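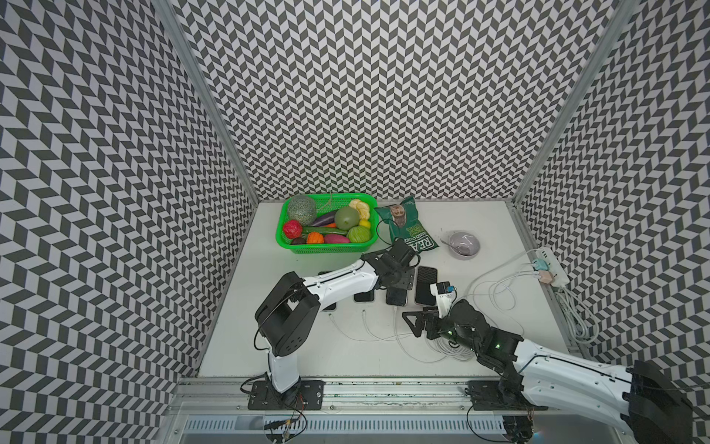 Green basket of artificial produce on a white tabletop.

Buvmont Home Recipes - Data Card

Summary

Buvmont Home Recipes is a set of 118 short recipes for cold salads, spreads and sandwich fillings, written in plain American English. It is maintained by the Ornodano food desk and released for use in meal planning tools and recipe search.

Contents

Each record holds a title, an ingredient list, numbered steps, a yield and a storage note. Quantities are given in cups and spoons, with grams in a second field. In 13 records the gram field is blank, as the source card gave only "a handful" or "to taste". These should be read as missing values and must not be replaced with zero.

Sources

The recipes were transcribed from typed cards supplied by the Emow and Lund test kitchens. Spelling was corrected. Cooking times were left as written, including those that differ between the two kitchens for the same dish.

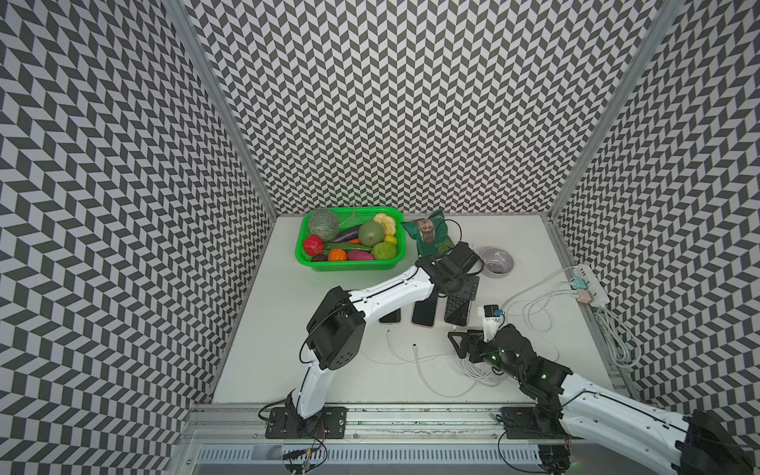

Duplicate dishes were kept when the dressing differed - potato salad, for instance, is listed with both mayonnaise and vinegar versions. The field "base_dish" links such records.

Known limits

Allergen tags were added by hand in August and cover egg, milk, wheat and nuts only. Mustard and celery are not tagged. Storage notes assume a refrigerator kept at 40 degrees Fahrenheit or below.

Version

Version 2, released December 16, 2025. Corrections should be sent to the Ornodano food desk with the record number and the field concerned.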